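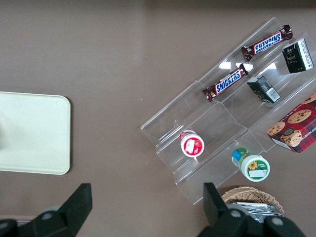

5.3 Does the gripper explain the difference?

The simplest reading of the results in the previous section is that the Grudska gripper is better than the Flodville gripper at picking packaged goods from a stepped display. We do not think our data support that reading, and in this section we try to say why.

Across both grippers we logged 1,147 attempts, of which 245 ended without the item leaving the rack. Most of those failures came from the Flodville runs. Taken alone, that would settle the matter. But the two grippers differ in more than their fingers. The Grudska fingers are narrow and tapered, and they leave the middle of the wrist camera's view open. The Flodville fingers are broader, and on our mount they cover a good part of the area just ahead of the wrist. A policy that sees less of the item during the last part of the approach should be expected to do worse, whatever the fingers are made of. We changed two things at once and then attributed the outcome to one of them. An earlier internal version of this report made that mistake in its abstract.

We tried to separate the two effects by masking. Anum Mohmand traced the outline of the Flodville fingers and painted it in black over the wrist images from the Grudska runs, so that the policy driving the Grudska fingers lost roughly the same pixels. The gap between the grippers narrowed with the mask in place. It did not close. We would like to report that the remainder is the true mechanical difference, but a black mask is a crude stand-in for a real finger. It casts no shadow, it does not reflect in the acrylic, and the policy had never been trained with it. Some of the drop may come from the mask looking strange to the network and have nothing to do with what it hides.

The rack itself is a second problem. In Figure 6, a wrist view of the snack layout, the clear panels show white glare near the middle, where light comes back off the plastic. Anything seen close to those spots has to be located against a background that changes as the wrist moves. We logged where each failed approach began to drift, and a large share of the drifts started with the target near a glare spot. This was true for both grippers. Vendors tend to demonstrate on matte bins or bare tables, and we suspect that published success rates for this class of hardware would fall if clear shelving were included. We have no evidence for that beyond our own bench.

Item type matters too, and in ways that an average hides. The Snickers bars lie lengthwise in their channels, with the crimped ends of the wrapper sticking out. A finger that catches only the crimp can lift the bar for a moment and then lose it, and our automatic scoring, which checks whether the channel is clear 900 ms after the fingers close, counts some of these as successes. We found the error while reviewing video by hand and rescored the bars, but we did not rescore the cartons or the lidded containers. A reader who wants to compare item types should keep this in mind. The rescored bars look worse than the rest partly because they were checked more carefully.

The small green cartons were easier than we expected when they presented a flat side, and much harder when the only good grasp ran against the wall of the channel. The tapered fingers could usually be worked into that space and the broad ones usually could not. If there is a mechanical advantage for the Grudska design in our data, it is here, in the fit between finger and channel. That is a narrower claim than the one we set out to test. It would probably disappear on a rack with wider channels, and we only used the one rack.

Round containers gave the opposite result. The red-lidded container in Figure 6 stands upright in a lower channel, and from above it offers the camera little more than a circle. Both policies centered on it well. After contact, the Flodville fingers held it more reliably, while the narrow fingers let it turn. The jar with the sunflower on its lid, which sits on the tabletop just off the edge of the rack in the same view, was included in the layout as clutter and was never a target. Attempts that touched it were scored as collisions only if it moved far enough to be noticed by the operator, a rule we now regret, as the operator also knew which gripper was mounted.

We should also say something about the controller. All runs used the Hinside controller with its default force limit, which was tuned by the supplier on a different arm. Lowering the limit in a short pilot reduced the number of bars squeezed out of the grasp, for both grippers, by more than the difference between the grippers themselves. We did not repeat the full set of attempts at the lower limit. The Giáp controller was available to us from January onward, but its driver dropped wrist images under load and we abandoned it before collecting anything worth comparing.

Our position, then, is a cautious one. On this rack, with this camera mount and this force limit, the Grudska gripper failed less often. We can't say how much of that belongs to the fingers, how much to what the camera could see past them, and how much to scoring. The next set of runs should move the camera so that both grippers hide the same area, use a scorer who sees only the rack, and include at least one opaque display with the same channel width.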